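March, bench notes, stone sealer trial

Second round of the sealer comparison on white marble offcuts. Three products: Vollora penetrating, Mornero water-based, Barbosa wax blend. Offcuts are from Trundano, batch 2506, honed on one face. Batch 2622 held back for the repeat.

Prep as last time. Wipe with acetone, dry overnight, weigh, one coat, buff, weigh again. Lemon juice, red wine and olive oil spotted on each piece and left 12 hours under watch glasses.
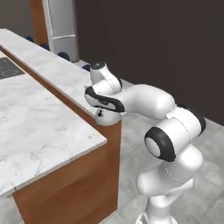
Oil results are clear enough. Vollora left no ring. Mornero left a faint ring that lifted with a baking soda poultice. Barbosa darkened under the spot and stayed dark after two poultices. Wine followed the same order.

Lemon etched everything. None of these stops acid and the labels do not claim it. Stop testing lemon on sealed pieces, keep it for the unsealed control only.

The 1941 handbook on the shelf gives a beeswax and turpentine recipe. Worth one offcut if there is any turpentine left.

Heat is still open. Wax will probably soften next to a cooktop, so Barbosa goes first. Need a surface thermocouple that reads properly on polished stone.

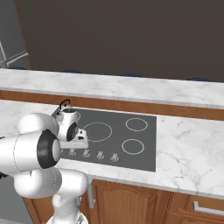

Dark gray glass cooktop set into white marble counter (render).

To do: reweigh all pieces after a week, relabel the Mornero jar, order watch glasses.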